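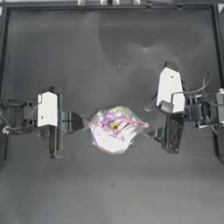 Soft plastics: what goes in the new collection

13 Oct 2025

The trial collection of soft plastics in Flatimham and the lanes off the Wernevard road has been running since July, and the council has agreed to carry on with it through the winter. Over 700 households are now on the round. Several people have asked what can and can't go out, so the rules are set out again in this issue.

Yes please: bread bags, crisp packets, sweet wrappers, frozen vegetable bags, salad bags, cereal liners, bubble wrap, cling film from packaging, carrier bags and the film lids from fruit punnets and ready meals. Pet food pouches are fine if they have been rinsed.

No thank you: anything with food still in it, nappy sacks that have been used, crisp tubes, blister packs from tablets, garden netting, compostable bags and plant pots. Compostable bags are the most common mistake. They look like ordinary plastic but spoil the batch, so please check for the seedling mark before you put one in. Hard plastic such as bottles and tubs should stay in your usual recycling bin.

Items don't need to be washed with hot water. A shake or a quick wipe is enough for most things, and the last of the washing-up water will do for the rest. Let them dry before they go in the sack - damp film goes mouldy quickly, and the sorting firm, Mac Suibhne, has had to turn away 2 loads for that reason.

Sacks should be tied at the neck and left beside your recycling bin by 6 in the morning. Please don't put them inside the bin, as they will be tipped in with everything else and can't be picked out again. If your sack is missed, leave it out until the following morning and then ring the council office.

Each household was given a roll of sacks at the start. If you are down to your last 5, tie a spare one to the handle of your bin and the crew will leave a new roll. Rolls can also be picked up from the library counter and from the Arkia shop on Station Road, where they are kept behind the till, so you will need to ask. There is no charge.

Flats with shared bins are not on the round yet. The difficulty is where to put the sacks, as most of the bin stores have no spare floor space and the managing agents each have their own view on it. Until that is settled, residents in flats can use the drop-off cage in the car park behind the library. It is open whenever the car park is. Please push bags well down and don't leave any on the ground next to it - they blow across to the allotments.

The collection will not run over the Christmas week. Changed dates will be on the back page of the next newsletter.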